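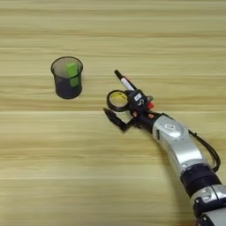 Chapter 11
Gathering Examples

When Yamuna Nambiar began teaching her first robot to tidy a desk, she supposed that the hard part would be the learning, and that the examples could be got out of the way before lunch. They took her until February. I tell this story to every class, partly to cheer them up, and partly to ask for a little patience with a chapter in which, I'm afraid, we shall train nothing at all!

An example, for our purposes, is one complete attempt at a task: everything the cameras saw and every movement the arm made, from the first moment to the last. Our practice set, which we call Dilenmont, holds 468 of them, all on the same sort of homely job, with a mesh cup, a wooden table and a few things from the stationery drawer.
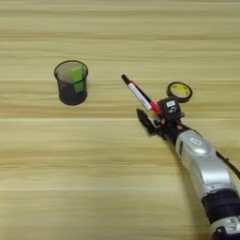 11.1 What makes an example useful?

You might think (I certainly did) that the best examples are the ones that all look alike. But a learner that has only ever met a marker lying at one angle will be quite at a loss when it meets another, so we move things about between attempts, and we change the things themselves. 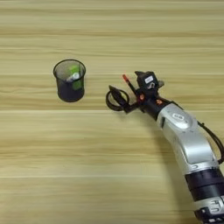 Figure 11.1 Scissors in the gripper, with the mesh cup across the table.

Before you read on, jot down 3 ways in which you would vary a task like this one, and keep your list by you. We shall come back to it when we sort our first 30 attempts.

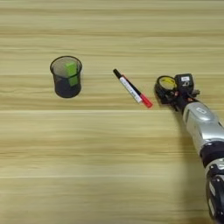 Figure 11.2 A marker on the table, between the cup and the gripper.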